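[sotden-makers] Re: Anybody used the Bangate two-arm kit?

From: Ánh Hoàng
To: sotden-makers list
Date: 2018-03-23

Tamer Sabbagh wrote:

> Hi everyone,
>
> I'm trying to decide on the Bangate two-arm kit for our packing room and
> I'd love to hear from a person who has had one on a table, because the
> sales page is all music and slow motion. What we do is dull stuff. Small
> household goods come in mixed, they need to end up in the right bin, and
> the bins need to go out the door. Rolls, jars, bottles, some boxes.
>
> Things I want to know:
>
> How bad is setup? I'm OK with a screwdriver and bad with Linux.
>
> Do the grippers hold soft things? We have a lot of soft things.
>
> Is the Ung software worth paying for, or can you get by with what's in
> the box? They quote $545 a month for it and want me to sign for 12
> months, which made me spill my coffee.
>
> And do the gripper cameras earn their keep? I could save a fair bit by
> leaving them off the order.
>
> Thanks in advance. Replies on list please, I think a few of us are
> looking at this one.
>
> Tamer

Hi Tamer, and hi all,

I was going to write you three lines and then I got a cup of tea and it turned into this, sorry! We've had the kit on trial since last week and I've got it until the end of the month, so everything below is first impressions from somebody who sorts things for a living and came to robots sideways.

Setup first. If you're fine with a screwdriver you'll be fine. The arms bolt down, the cables are labeled, and the printed guide is good right up to the page where you plug in the computer, at which point it gets very cheerful and very vague. I lost most of a morning there. My problem was that I had the left and right arms swapped in the settings, so I'd move my left hand and the right arm would wander off toward the wall. Very funny for the two people watching, less so for me. There's a swap button. It's under Advanced, it should be on the front page, and I've told Bangate so. From opening the crate to picking up my first object took me 6 hours, lunch included, and I bet you could halve that if you check the left/right thing before anything else.

Do pay attention to where you put the table. I wanted mine in the middle of the room so I could walk all the way around it, and the cameras hated that. People walking past, the window, the shelves, it was all too much. I pushed it up against a bare wall and things calmed down right away. White table, white wall, bright bins. It looks like a dentist's waiting room now, but it works so much better for me that I'd do it from the start.

Now, soft things. That was my big worry too, so I went straight for garbage bags on a roll, plus some little jars with lids to have something hard to compare with. Yellow bin, red bin, and the big cream tray next to them for whatever I'm moving across.
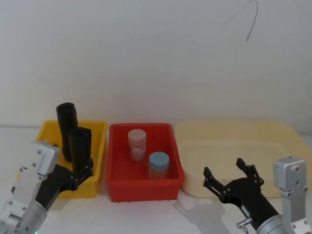
I drive it by hand for a while first, one arm at a time, and only then let the software have a go. I'd suggest you do the same even if you're in a hurry (I know you, you'll be in a hurry). You get a feel for how deep the fingers want to go and how much room they need when they're open, and that second one caught me out. Open, they're wide. Pretty wide! If your bins are narrow and your stuff is packed close together, you'll be nudging the neighbors every time. I've had jars go over because I was coming in for something else entirely. Leave more space than you think, or get shallower bins. The cream tray is easy to work with because there's so much of it and the sides don't get in the way.

Rolls are better than I expected. The fingers come in from both sides and the roll gives a bit, and once it has given a bit it stays put. What you don't want is to grab right at the top, where the plastic is loose and the roll starts turning into a flower. Low down is the way to go. I turned the grip force down from the factory setting on the first day and haven't touched it again. The factory setting seems to be meant for bricks.

Jars are a mixed bag. Straight sides, no trouble. A lid that's wider than the body, and you need to decide whether you're gripping the lid or the jar, and the software doesn't always decide the same way I would. I've started going for the body every time when I'm driving, on the theory that the software learns from what I do and I'd like it to learn one thing and stick to it. I can't tell you yet whether that theory is any good. Ask me again in August when somebody else has paid for the full year and I can look over their shoulder.

So, the gripper cameras. Get them! I was on your side of this one, I thought the head camera would be plenty and the little ones were a way to pad out the invoice. But the head camera can't see down behind the fingers, and that's the part you care about. Without the small cameras I was guessing, and I'd only find out I'd missed when the arm came up with nothing. With them I can see what's in the fingers and what's coming up next to it. The picture is nothing special, a lot of it is gripper, and anything near the edges can get blurry. It's good enough to tell if you've got a proper hold. 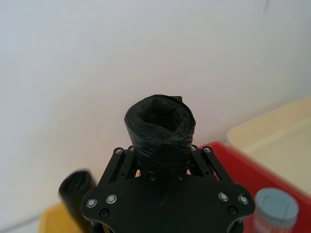
View from a gripper camera: one garbage bag roll in the fingers, another one just to the left.

If the budget forces you to drop something, drop the fancy chair they try to sell you with the hand controllers. Any chair will do. I'm using one from the kitchen.

Ung. OK, deep breath. There are two sides to this. The software in the box (the one they call Proton, I don't know why) lets you drive the arms, record what you did and play it back. Playback is exactly what it sounds like, it does the same movement again whether or not the thing is still there. For goods that come in mixed, like yours, that's not going to get you far. Ung is the part that looks at the cameras and tries to work out the movement for itself from your recordings. When it's good it's lovely, I sat there grinning like a kid. When it's off it hovers over a bin like me in front of an open fridge, and you have to step in.

The price, though. $545 a month, on top of the kit, for 12 months, with no way out in the middle that I could find in the paperwork. I asked on the phone whether there was a shorter deal and was told they're "looking at it," which could mean anything. Push on this before you sign. I got the feeling they would rather have you as a customer than have the full year, but I'm no good at haggling and you are. Also ask who keeps the recordings when the contract ends. My trial papers say the recordings go up to their servers and don't say a word about coming back, and I'd want that in writing if they were made in my own packing room with my own hours.

A few odds and ends while I think of them:

The arms are quieter than I feared. You can have the radio on. My dog, who hates the vacuum, sleeps through them.

The cables want tying back. Mine came with two short straps and I could have used a bag of them.

The emergency stop is a big button on its own wire and it's a bit too easy to lean on. Tape it somewhere you can reach but won't put your elbow. Coming back up after a stop takes a couple of minutes, which gets old if it's your own elbow every time.

Support answered me the same day both times I wrote. The first answer was a link to the page I'd already told them I'd read, the second one was from a person and fixed it.

Shadows. If you have one strong lamp, the arms throw shadows across the table right where you're working, and I found that tiring to look at on the small screen. I swapped to two softer lamps and I'm much happier.

Would I buy it? For my own place, with what I have coming through in a normal week, no, not with the Ung contract as it stands. For you, with more volume and someone to sit and drive it for the first stretch, maybe yes. I'd try your worst item first. Not a nice stiff box, bring the floppiest, most annoying thing on your shelves and see how it does with that.

You're very welcome to come over to Sotden and do that here before they take it back. Weekday evenings are best, park behind the bakery and ring twice because the bell sticks. That goes for anyone else on the list who's looking at this kit too, only please write me first so I don't get all of you at once!

If anybody has used the Bangate arms with some other software, please speak up. I've seen it mentioned that you can, but I haven't found one person who has done it, and it would change the sums quite a bit for Tamer and for me.

Ánh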